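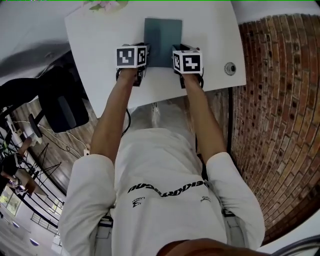 Two hand-held grippers on the near corners of a folder, at one of the tables on the Thursday we visited.

I had been meaning to get over to the Mondari lab ever since a friend in packaging told me they let outsiders in on Thursday afternoons, and I'm so glad I finally did. The building is an old brick one near the river in Stula, and I walked right past the door twice before a kind person with a bicycle pointed me to the bell.

About a dozen of us had signed up, mostly teachers and a few people from local workshops, and we started with coffee and a short talk. The question they are working on is easy to say and hard to answer: how do you teach a robot arm the small, fussy things people do with paper, cloth and card? Their method, which they call Forari, leaves the robot out of the teaching part altogether. A person holds a gripper in each hand and simply does the job – picks up a folder, squares it on the table, lays it down again – while cameras record it. Each gripper has a white cube on it with black square patterns, and the software reads those patterns to work out where the gripper is and which way it is turned. I liked that very much. It is the sort of idea you could explain to a child at the kitchen table.

The folder task was the one I stayed with longest. You would think a flat folder is about the easiest thing in the world, but it bends when you pinch only one side, and the two hands have to agree with each other. So far they have 3622 recordings, over 1000 of them with folders, and they showed us a chart comparing a model trained on 400 folder recordings with one trained on the full folder set. The smaller one did fine when the folder lay straight and got badly confused when it was turned. The bigger one coped much better, though it still has trouble with a folder pushed up near the far edge of the table, and they were quite open about that.

Then we got to try the grippers ourselves, which was the best part of the day! They are lighter than I expected, and I still dropped my folder three times (the woman next to me, who teaches sewing, got it on the first go and was very gracious about it).

Afterward we had sandwiches at Zaidi, the café across the street, and I missed one train and very nearly a second because we were still talking about pillowcases. Those are next on the lab's list. If you'd like to go, the visits start at two, and you should write to them a couple of weeks ahead, as the spring ones fill up quickly.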